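Archive > Conversations > Glaze and Clay
News Workshops Archive Contact

Testing glaze fit at Grivwood

2021-07-03

Drahomíra Hrubý has run the test kiln at Grivwood for six years, and most of her working day goes to glaze fit: whether a glaze and the clay under it shrink by the same amount as they cool. When the glaze shrinks more than the body, it is pulled into tension and crazes. When it shrinks much less, it can shiver off at the rims.

"Potters blame the firing," she says. "The firing is usually fine. They bought a new clay and kept the old recipe."

Her standard white, listed in the workshop book as Murín, is a feldspar glaze with added silica. Each batch is weighed dry to a total of 100 grams, mixed with water, sieved twice and left overnight. Tiles are dipped for 5 seconds. She fires them upright, since a flat tile hides any tendency to run.

In May she worked through 44 tiles of Murín on a new stoneware body, raising the silica in small steps. The lower end of the series crazed within a day. The upper end was sound but had begun to lose its gloss.

"You choose a point in between and then you try to break it," Hrubý says. Her method is a freezer followed by boiling water, repeated until lines appear or she runs out of patience. She rubs ink into the surface after each cycle, wipes it off, and looks at the piece under a low lamp.

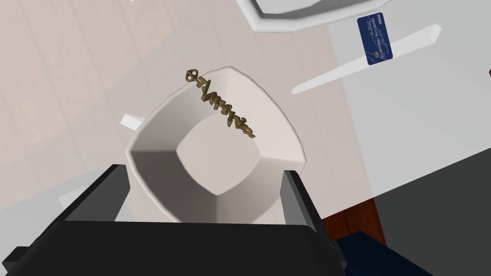

Zdeňka Jireš objects that the boiling test is too severe for tableware, and that a glaze which fails it may serve for decades in a kitchen. Hrubý accepts the point in part. Her answer is that clay takes up moisture over time and swells slightly, which puts the glaze under tension long after the sale.

"Delayed crazing is the one that comes back to you," she says. "I would sooner lose a tile now."

On square forms she checks the corners first. Glaze tends to thin on an outside edge and collect where a wall meets the base, and the thick areas generally craze before the thin ones. For that reason a flat tile is only a first screen. A recipe that passes is tried on a bowl before it goes into the book.

The current problem is supply. The feldspar from Sirnance has been replaced by a grade from Dosstead with more potassium and less sodium, so the recipe must be calculated again. Hrubý expects the change to help with crazing, as sodium raises expansion more. She has not fired it yet. The first tiles are drying on the shelf beside the kiln, numbered on the back in iron oxide.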